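Skustcombe Coin Club
Storage and Display Inspection – Checklist with Comments
Filled in by Kanako Arai, Mar 17, 2019
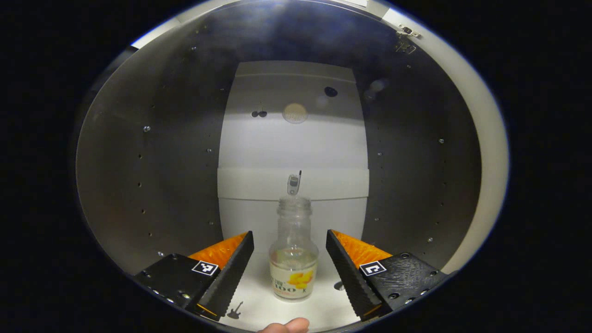
Clear glass bottle and small silver flip phone, metal enclosure.

Scope: the safe, the cabinet with trays, the albums on the reading shelf and the two display cases. Coins which members keep at home are not included. Marks used: OK, FIX (must be repaired before the next show in July), WATCH (look again next time).

1. The safe

1.1 Door closes without force and the bolts go fully in. OK
Comment: The handle is a little stiff at the end of the turn. Ewan Buchanan has put one drop of oil on the outside hinge only. Please do not oil the lock itself.

1.2 Combination changed after the last change of key holders. FIX
Comment: It was not changed. Two former key holders still know the numbers. I have asked Lachlan Mackay to do it together with Ewan, so that both have seen the new number work with the door open before anybody closes it.

1.3 Safe is fixed to the floor. OK
Comment: I pulled and pushed by hand. There is no movement.

1.4 Humidity inside the safe. WATCH
Comment: The dial shows 54 percent. I would like it lower for the copper. The bags of drying beads have turned from orange to green, so they were full. I took them home to dry in the oven at low heat and will bring them back.

1.5 No paper, rubber bands or loose foam stored against coins. FIX
Comment: One rubber band was found around a stack of paper envelopes, lower shelf, on the left. Rubber contains sulfur and it makes silver dark. The band is removed. Two half dollars that were nearest have already a brown line on the edge. I did not clean them and I ask that no one cleans them.

2. Cabinet with trays

2.1 All trays slide out without shaking the coins. WATCH
Comment: Tray 5 catches on the right side. If you lift it slightly while pulling it comes well.

2.2 Felt is clean, not glued with anything that smells. OK
Comment: The new felt from Wosard has no smell that I can notice. The old felt in trays 1 and 2 is thin but clean.

2.3 Coins in trays agree with the inventory book. FIX
Comment: The book says 1253 pieces and I have counted 1252. The missing one is a worn dime of low value, tray 3, row 2. Eilidh Cairns remembers that it was taken out to be photographed. The slip for taking out was not filled in. Please fill in the slip, also for a dime.

2.4 Lock of cabinet. OK
Comment: Both keys tried. The spare key has now a tag with a number and no words.

3. Albums and holders

3.1 No soft PVC pages in use. FIX
Comment: The blue album has still four pages of the old soft plastic. They feel sticky and have the smell of a shower curtain. On one nickel there is a green film, small, near the date. The coins were moved to paper flips for the moment. Evander Cowie has promised hard pages without PVC, the Sunis type, same size of pocket.

3.2 Staples pressed flat. OK
Comment: Mostly good. I pressed flat the ones that I found standing up. A staple from one holder can scratch the coin in the next holder, and such a scratch is forever.

3.3 Slabs without cracks. WATCH
Comment: One graded half dollar, MS 64, has a fine crack at the corner of the plastic. It does not reach the inner ring. The label can be read and the number agrees with our book. I do not think we must send it for a new holder this year, but it should not travel to the show.

4. Display cases

4.1 Glass whole and seated in the frame. OK

4.2 Lamp heat. OK
Comment: After two hours of light I put my hand on the shelf and it was cool. The lamp is 4000 K, a neutral white. Some members find it too cold for the gold pieces. For me it is good, because marks and hairlines are easier to see.

4.3 Case locks. FIX
Comment: Case 2 can be opened with the key for case 1. I tried it three times to be certain. Lachlan has ordered a different cylinder. Until it comes, only replicas and tokens should be placed in case 2.

4.4 Labels stand in front of coins and do not touch them. OK
Comment: One label has the mint mark wrong (it says D, the coin is S). Corrected with pen.

5. Fire and water

5.1 Extinguisher inside its date, pointer in the green. OK
Comment: It hangs behind the coat rack. I have moved the coat rack.

5.2 No pipe above safe or cabinet. WATCH
Comment: The heating pipe passes near to the cabinet, not above. There is an old stain on the wall that I have outlined with pencil. If it grows past the pencil, tell me or Ewan the same day.

6. Papers

6.1 Insurance list agrees with the inventory book. FIX
Comment: The list is older than the gift from the Cowie family, so those coins are not on it. Eilidh will write to the insurer and keep a copy in the gray folder.

6.2 Copy of inventory kept in another building. OK
Comment: Lachlan has it. I saw the copy – the last page was missing and he printed it again.

6.3 Photographs of the better pieces, both sides. WATCH
Comment: The front sides are complete. For many reverses we have only a dark picture where the mint mark cannot be read. Evander offers to do these again when the evenings are lighter.

Inspected by: Kanako Arai
Second signature: Ewan Buchanan (safe and cabinet only)
Items marked FIX to be checked again by: Eilidh Cairns, before the July show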